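4.2 Ownership changes and menu consistency

What happens to a menu when a restaurant changes hands? We were delighted to find that the records of three regional chains, Brokden, Karam and Zodska, could answer this in real detail. Together they cover 29 transfers from one franchisee to another, and each chain kept its weekly order sheets going back to 2000.

Menus held remarkably steady. In almost 9 out of every ten weeks after a transfer, the new operator ordered the same core ingredients as the old one. The interesting movement came in side dishes and sauces, where local taste shows up quickly! Karam's new owners were the boldest here, often adding a regional side by the following March, while Zodska's stayed close to the parent company's list (see Table 5).

Staff turnover tells a livelier story. Kitchens that kept their shift leaders through the transfer also kept their prep routines, down to the order in which jars and tubs were opened at the start of a shift (Figure 3).
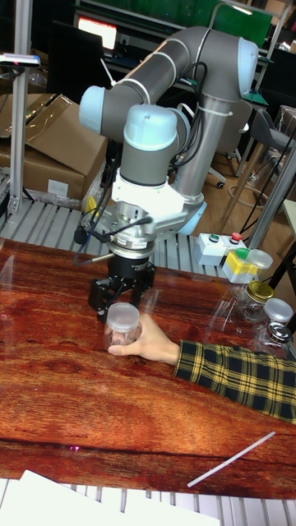

Figure 3. A clear plastic jar with a frosted lid, held at the base by hand beneath an open two-finger gripper.

The Dusthorpe sites, all run by Brokden, are a wonderful exception, and we return to them in Section 5. They replaced most of their shift leaders and still matched the earlier routines closely.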